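録音用テンプレートの整理と、バスの名前の話

10/06/2018

前回の記事で少し触れたDAWのテンプレートを、やっと作り直した。前のテンプレートは五年ほど使い続けたもので、案件ごとに継ぎ足したトラックが残り、開くたびに使わないプラグインまで読み込んでいた。曲を始める前に不要なものを消すのが習慣になっていたので、これではテンプレートの意味がない。

まず古いプロジェクトを全部見直した。5月に外付けディスクを入れ替えたとき、過去のセッションを一か所にまとめてある。プロジェクトファイルは946個あった。バックアップと別名保存を除くと316個になる。その中から最近のものだけを開いて、実際に音が通っているトラックとバスを書き出した。

結果はわりと単純だった。ドラムのバスは毎回使っている。ベースはDIとアンプをまとめるバスを必ず作っている。ギターは曲によって違う。ボーカルはメインとコーラスで分けている。センドのリバーブは四つ用意していたが、最後まで残るのは短いプレートと長めのホールの2つだけだった。残りはたいていミュートのまま書き出している。

そこで新しいテンプレートでは次のようにした。

トラックは空のまま置かない。必要な楽器はトラックテンプレートとして別に保存し、その都度読み込む。
バスはドラム、ベース、ギター、鍵盤、ボーカル、コーラスの六つに固定する。
リバーブはプレートとホールだけ。ディレイはテンポ同期のものを一つ。
マスターにはメーターだけを挿し、リミッターは入れない。

リミッターを外したのは、録りの段階から音量感に引っ張られるのが嫌だったからだ。前のテンプレートでは最初から軽くかかっていて、ミックスの途中で外すとバランスが変わって聞こえ、結局やり直すことが多かった。

バスの名前も変えた。以前は「Drums Bus」のように長く書いていたが、コントロールサーフェスの表示では後ろが切れる。うちで使っているのはKrögerの八本フェーダーの古い機種で、表示は六文字しか出ない。「DRM」「BAS」「GTR」「KEY」「VOX」「CHO」とした。見た目はそっけないが、フェーダーの上で読めるほうが大事だ。コーラスのCHOはエフェクトのコーラスと紛らわしいので、変えるかもしれない。

サーフェスの割り当てについても書いておく。バンク1をバス六本とリバーブの戻り二本にした。これでちょうど八本になる。ミックスの大枠はバンクを切り替えずに触れる。個別のトラックはバンク2以降で、読み込んだ順に並ぶ。ディレイの戻りはフェーダーに出さず、画面で操作する。使うのはほとんどボーカルだけで、オートメーションで書いてしまうことが多い。

センドのツマミは押しながら回すと細かく動くはずなのだが、Mitileroのドライバー経由だと粗いままだった。設定ファイルの中に分解能の項目があり、初期値が小さい。これを500にしたら普通に使えるようになった。説明書には載っていない。変更したあとはDAWを再起動しないと反映されないので、そこだけ注意。 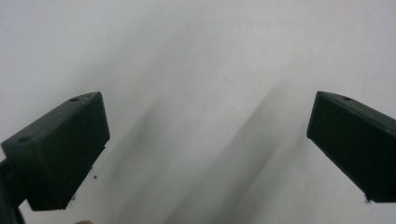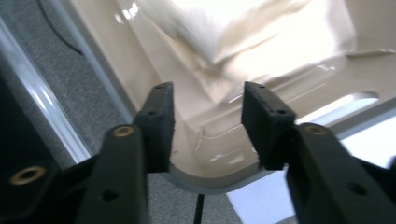 バスを六つに固定する件についてはHelmut Wendtからメールが来て、打楽器が多い曲ではドラムとパーカッションを分けないとコンプレッサーが変なところで反応するはずだ、自分なら七つ目を作ってリバーブの戻りを一本あきらめる、とのことだった。

これはその通りだと思う。シェイカーとドラムを同じバスに入れると、キックが鳴るたびにシェイカーが引っ込む。自分の場合は打楽器を重ねる曲が少ないので問題になっていないだけだ。ただ、フェーダーの本数は増やしたくない。今のところ、パーカッションはドラムバスを通さず直接マスターに送り、必要ならトラック側で処理することにした。それで足りない曲が来たら七つ目を考える。

もう一つ、サンプルレートの件。テンプレートは48kHzで作った。以前は44.1kHzだったが、映像につける仕事が増え、最後に変換するのが面倒になった。CD用の曲では書き出しのときに変換する。音の違いは自分の耳ではわからない。

Fandiaのオーディオインターフェースは、プロジェクトを開いたときにサンプルレートが自動で切り替わらないことがある。切り替わらないまま再生すると、ピッチが少しずれる。先月、Rosemarie Voßの歌を録る日にこれが起きた。仮オケのキーが合わないと言われて、しばらくチューニングのほうを疑ってしまった。今は開いたら必ずコントロールパネルの数字を見ることにしている。チェックリストの一番上に書いた。

そのチェックリストだが、テンプレートのメモ欄に入れてある。今の中身はこうなっている。

サンプルレートの確認
バッファサイズ(録りは128、ミックスは1024)
録音先フォルダ
クリックの出力先
トークバックのマイク

クリックの出力先は、以前マスターに出したままラフミックスを書き出して、そのまま人に送ってしまったことがある。今回は専用の出力に固定したので、もう起きないはずだ。

テンプレートを開くのにかかる時間はかなり短くなった。前のは開いている間にお茶を入れに行けたが、今は座って待てる。プラグインを読み込んでいないだけなので当たり前だが、気分としてはずいぶん違う。

Flurndenで録った弦の素材がまだ手つかずで残っているので、次はそれをこのテンプレートで組んでみる。弦のバスをどこに入れるかは決めていない。鍵盤のバスに同居させるか、鍵盤をあまり使わない曲なので名前だけ変えてしまうか、そのどちらかになると思う。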